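Progress report: Stenach repair bench, small parts and storage
Prepared for the Prunda Fund
Friday, April 20, 2018

Hi Spyros,

You asked for something readable this time instead of the spreadsheet, so I'm just going to tell you how it's going. Short version: we're on schedule, we've spent 400 dollars of the 1,000 you approved, and people can finally find a screw when they need one!

When I wrote to you in January we had coffee cans. You saw them, you were polite about them. Everything that came off a donated lamp or radio went into whichever can was closest, and then the next person would tip the whole thing out on the table to find one washer. I timed it once (don't laugh) and a lamp switch that should have been a quick job took most of an evening, nearly all of it spent pawing through cans.

So the first chunk of money went to storage. We bought drawer organizers from Stefanou, the hardware place down by the Skaridport ferry, and they gave us the school discount even though we aren't a school. I went for the small ones with a carrying handle instead of the big wall cabinet in the original proposal. I know that's a change from what you signed off on. The wall cabinet would have meant drilling into the plaster, and the landlord was not keen, and besides, I like being able to pick up the whole set and take it to whoever's working.

The white board on the work table is the other thing I'm pleased with. Small parts used to disappear against the old tabletop, and now a dropped spring shows up right away. It was cheap, too.
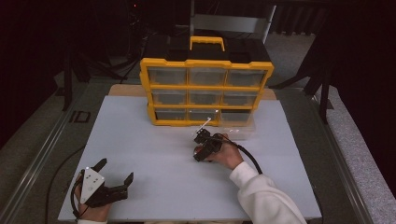
Cristian Sotelo thinks the drawers are too small, and he'd like it on record that he said so before we bought them. His point is that lamp sockets and the longer bolts need somewhere to go, and three rows of three won't do it once the spring donations come in. He'd also rather we label by size than by what the part is called, given that half the evening crew calls everything a "thingy."

I've come around on the labels. On the size of the drawers we're still arguing, but the top row is wider than the others, so for now the bulky stuff is supposed to live up there and the tiny stuff goes at the bottom. We also use clear boxes next to the organizer for parts from whatever job is open, so nothing gets mixed back in by accident. That part has worked really well and it was nearly free.

Sorting the old cans is slower than I promised. We've done 14 of them and there's a shelf still to go, plus a bag of mystery brackets I keep moving from one chair to another. I had said we'd be through by now, and we aren't. I'd guess another couple of evenings, maybe more if the brackets turn out to be worth keeping.

What's left of the money is meant for a decent lamp over the bench and 2 more organizers, probably with deeper drawers so Cristian will stop sending me links. If you'd rather we hold off on those until the sorting is finished, just say so and I'll wait.

One question for you: do you need the Stefanou receipts on paper, or will scans do? They're on that shiny stuff that fades, so I'd like to get them to you soon either way.

Come by when you're next in Skaridport. We're at the bench most evenings, and I'll put you to work on the brackets.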